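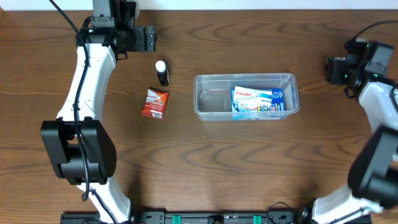
The Medicine Box, Reconsidered

Every August the Holden household newsletter runs something about getting the medicine cabinet in order, and every August I read it, feel briefly guilty, and do nothing. This year the item landed on my desk to write, so I have had to do the thing. I remain unconvinced by most of the advice out there, but I did come away with a few opinions.

The standard instruction is that you should take everything out and lay it on a table. Fine. I have no quarrel with that part. A cabinet shelf hides things behind other things, and a table doesn't. It helps if the table is a decent size and there is nothing else on it you care about, because old bottles leak and whatever is in them will find the finish.

After that the experts start selling. The usual next step is a "system." I looked at three of them before writing this. Terkik makes a set of stacking trays with color tabs, and the leaflet that comes with it runs to 17 steps. Seventeen! I have assembled a bed with fewer. The first four are about choosing where the trays will live. Step nine asks you to "assign each family member a color," which assumes a headache knows whose it is. Most of what sits in a home medicine box is shared. Nobody in my house has a personal antacid.

Then there is the Zotia planner, a binder in which you write down each item, its date, its dose and the reason you bought it. I can see the point of that for someone managing several prescriptions, and if that is you, ask your pharmacist for a printed list, which will be more accurate than your handwriting or mine. For the rest of us it is a binder about cough drops. I would give it until Monday.

What I ended up using was a clear container I already owned. It has no compartments and it came with no leaflet.

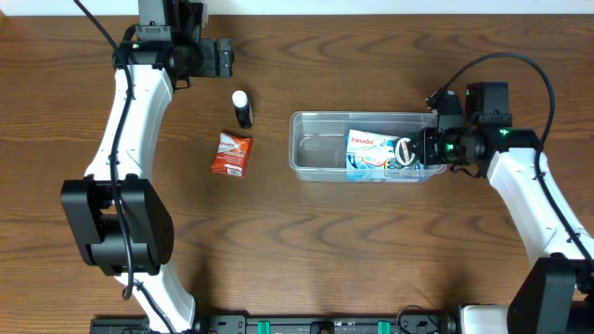 Clear matters more than I expected, and I say that as someone who does not like to be told that a box matters. Painkillers in red packets are easy to spot through the side. Small dark bottles are harder, and they also look a lot like each other, so those are the ones worth standing up with the label facing out. If you use an opaque basket you will be digging in it at two in the morning with one eye open, which is exactly when you should not be relying on the general shape of a bottle.

One thing I'd argue about with the tidy-minded is decanting. I have seen it recommended, in all seriousness, that you move tablets out of their packets and into matching jars. Please don't. The packet has the name, the strength, the directions and the date on it. A matching jar has a white pill in it. The same goes for throwing out the outer carton to save room. Yes, the cartons are bulky, and yes, they get crushed. A crumpled packet is still a label, and I'll take that over a neat row of mystery strips.

On dates, I have a complaint of a different sort. They are printed where you can't read them. On a carton the date may be stamped into an end flap without any ink, on a strip it is on the crimped edge, and on a tube it is pressed into the seam. The advice to "just check the dates" was written by somebody under a very good lamp. Do this job in daylight, with your glasses, and write the month and year on the front of the carton in marker, large. It looks terrible and it is the single most useful thing I did all afternoon.

Ointments and balms deserve their own grumble. They are the items people keep longest, partly from sentiment. There is a belief, which I held myself, that a balm is more or less eternal. Look at the pack. If it gives a date, go by that, and if it gives a period after opening, be truthful with yourself about when you opened it. If the smell or the texture has changed, let it go, however fond you are of the packaging.

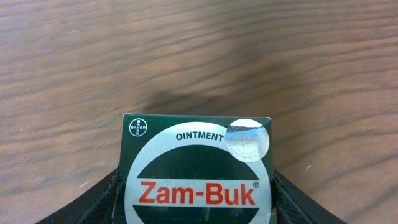
Zam-Buk ointment, still in its green box.

Now for disposal, where the sceptic has to behave. Don't tip everything down the sink. Many pharmacies will take back old medicine, though not all of them, and they do not all take the same things, so call before you turn up with a bag. Take the whole packet with you if you can, and scratch out your name on anything prescribed.

As for where the box goes afterward, the bathroom is the traditional answer and a poor one, given the steam. The kitchen is not much better if the only free shelf is next to the stove. A high cupboard in a hallway or bedroom will do, out of reach of children, and preferably locked. I will concede that the Terkik set has a latch. So does the old toolbox in my closet, and that one was already paid for.

The Kaewmanee people, whose storage catalog arrives here whether we want it or not, list a "family wellness station" under item 1203. It is a cupboard. It has a small chalkboard on the door. I have turned the page down at the corner so that I can be annoyed by it again later.

Readers who wrote in after the last storage item wanted to know how often this should be done. Twice a year is the figure you see everywhere, and I have never met a person who manages it. Once is respectable. If you can only face part of the job, start with whatever the children take and whatever you reach for at night, and leave the throat lozenges for another weekend.

Next month: batteries, and whether you need a drawer for them. I suspect you don't.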